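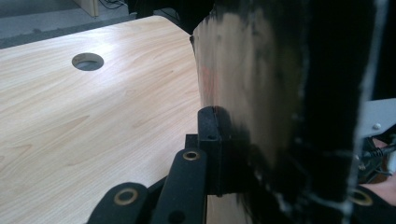

4.2 Hand-held demonstrations

Teleoperated data for the panel tasks were slow to collect and tended to show the same few approach directions, as discussed in Section 4.1. We therefore recorded a second set of demonstrations with the Avden hand tool, which carries the same two-finger jaw as the Vorkum arm but is moved directly by the operator. The camera is fixed to the tool body, so the fingers appear in every image at nearly the same place. Figure 3 shows a view from the tool with the jaw at the lower edge of an upright panel, over a desktop.

Each operator received a written task sheet and one practice period before recording. The sheet stated the start pose of the object, the goal pose, and which edges could be grasped. It did not specify the path, the speed, or the orientation of the wrist. Operators were asked to keep the free hand away from the jaw during closing, but were allowed to steady the far side of the object when it was heavy or flexible. A demonstration started when the tool left its stand and ended when the object was released.

We recorded 113 demonstrations with the hand tool and 48 by remote control. Both sets used the same objects. All recordings were reviewed by one person, Žydrūnas Jõgi, who marked the closing and release times and rejected any recording in which tracking was lost while the jaw was closed. The counts given here are those that remained after review.

Figure 3. View from the camera on the hand-held gripper. A rubber pad is pressed against the lower left edge of the panel. Part of the operator's hand and a black strap are visible near the lower right corner.

4.2.1 Tool pose and jaw width

Tool pose was estimated from the camera images and an inertial unit in the handle. Jaw width was read from an encoder on the drive link. The two streams were resampled to a common clock and the pose was expressed relative to the tool position at the first time step, which removes the need to register the tool to the room. For tasks that end at a fixed location, we added the goal position in the same relative coordinates.

Large objects are a difficult case for image-based tracking. Once a panel is held close to the lens it can cover half of the image, and because it moves with the tool, features on its surface give the wrong motion. In Figure 3 the usable background is mainly the desktop on the left side, where the cable hole and the far edge give strong contrast and the wood grain gives weaker detail. We masked the fingers with a fixed template and masked the held object with a segmentation network trained on 900 labeled images. Without the object mask, the estimated path drifted toward the held object's own frame within a short period after closing.

4.2.2 Transfer to the arm

The recorded paths were checked against the joint limits of the Vorkum arm before training. A path was kept if at least one base placement allowed it to be followed without exceeding the speed limit of any joint. Of the 113 demonstrations, 43 needed to be slowed for at least part of the path. Slowing was applied to the whole demonstration by a single factor. We also tried slowing only the affected segments, but this produced uneven timing around contact and the policy learned to pause before closing.

Contact force is the main quantity lost in this procedure. A person feels a panel begin to slip and squeezes harder, and the jaw width alone records this poorly when the pads are soft. We used the Jular pad model to convert the width after contact into an approximate grip force, with one stiffness value for all pads. The conversion is least reliable for thin panels with rough coatings, and the effect on the lifting results is reported in Section 5.3.

Scripts for resampling, masking and path checking are included in the Rizk repository. The results in this paper use the version of 2019-01-19.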